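Review: Clastis hand-held gripper, two-set package, after one season of use

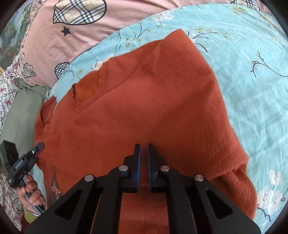 I was asked to write this review by Lizelle Mthembu, who does the purchasing for our small group and who had to defend the price in front of people that have never folded a shirt for a machine. We record household work for training of robot arms, mostly laundry and bed making. In March we had to choose between renting one complete arm from Nergate or buying hand-held grippers. We bought the grippers, and I am writing for other groups which stand before the same decision.

Price. One set cost us 1326 dollars with the case and the charger. The second set was 1272, because the case was left out. I recommend to leave out the case. It is heavy and the foam inside holds the gripper in only one position, so you must close the fingers completely before the lid will go down. We now carry both sets in an ordinary tool bag with a towel between them.

Our limit for the whole purchase was 3000. After the two sets there was 402 left, and I had planned it for a spare pair of fingers and a better stand. Shipping and import tax took more than half of this. Please ask for the shipping price in writing before you sign. The seller, Orozco, answered this question only at the second email.

Build. The pivots run smoothly and I have found no play in them yet. The flat pads are the weak part. They hold knitwear very well, also a thick cuff or a double layer at the neck, but on thin cotton they slide if the operator does not press with full attention. After 16 weeks one pad started to lift at its corner. I glued it, and it stays, but for this price I should not need glue. Put one spare set of pads in your budget for each gripper from the first day.

Weight. In the first half hour it feels light. After two hours my wrist has another opinion. Sadao Oshima, who has smaller hands than me, works with a short strap around the forearm and he can continue much longer. The strap does not come in the package. Any sports shop has it.

Working on soft things. A bed is a difficult surface, because it gives way under the fingers, and a sweater with folded sleeves can be gripped through two layers when you wanted only one. The narrow finger tips help here. I learned to come from the hem side, with the fingers close together, and to open them only shortly before the cloth. With a printed sheet under the garment I look at the edge of the knit and ignore the pattern. A new operator needs several days until the movements look calm, and these days are also a cost. We forgot them in our plan completely.

What I compared. The Skukden model is cheaper and its handle is more comfortable, but the opening is smaller and a towel folded in four did not fit between the fingers. The Nergate rental would give us a real arm, but we must then pay each month, also in the months when we do not record, and the arm cannot be carried to a bedroom on the third floor.

Service. I wrote to Clastis two times. The first answer came the next morning and was good. For the second question, about the pads, I am still waiting.

My rating is four of five. I take one point away for the pads and for the missing strap together. If your budget permits only one set, buy one and spend the rest on pads and training time. Lizelle wants to order a third set for autumn. I have asked her to wait until the answer about the pads is here.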